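Kellora glass coffee table, three-sided, clear top
Review by Veerle Wouters
Posted Wednesday, August 28, 2019

I bought the Kellora to replace a square wood table that took up too much of the room. I had looked at two others, the Jatix and a heavier one from Van den Broek, and went with this one for the shape. It has been in daily use for 21 weeks.
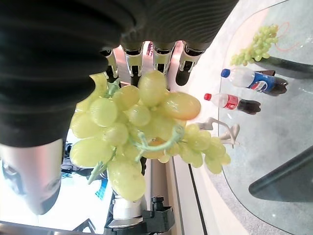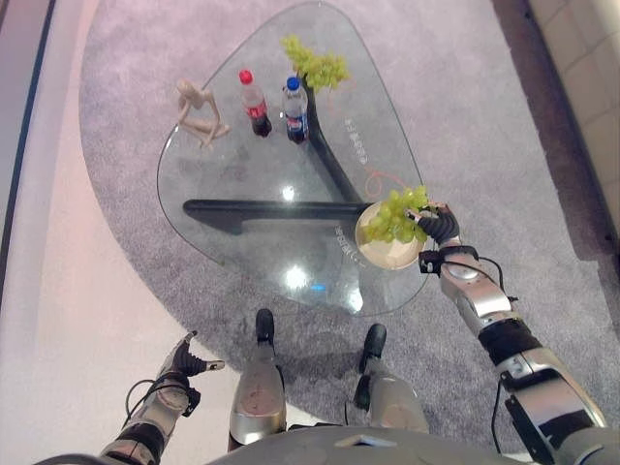 Clear glass top, with soda bottles and green grapes on it in both shots.

The top
The glass is fully clear with no tint. The three corners are softly curved and the edge is beveled, so you can bump a shin on it and not regret it much. One end is a good deal narrower than the other. I point the narrow end away from the couch and keep the wide side where people sit.

It does show everything. Ceiling lights reflect in it, and fingerprints are visible from across the room on a sunny day. I wipe it down most evenings with a damp cloth and then a dry one. Cold drinks leave rings, but they come off without any cleaner.

The base
The base is black, and you see all of it through the glass. If you want a table where the legs disappear, get something else. I like the look, and against a gray speckled carpet the black stands out well. On carpet it stays where you put it. I tried it for a weekend on the tile in the hall and it slid a little when pushed, so I would add felt pads there.

Assembly
Setup took two of us less than an hour. The instructions have five steps and the drawings are decent, though step four shows the base upside down with no note saying so. Get a second person for the glass - it is heavy and there is nothing to grip.

What I would change
The shape costs you some room. Plates and bowls are fine on the wide side, but the tip is only good for small things like fruit or a jointed wooden figure. A tray with square corners never sits quite right. I ended up with a round one from Jinum.

Rating: 4 out of 5. I would buy it again for a small room.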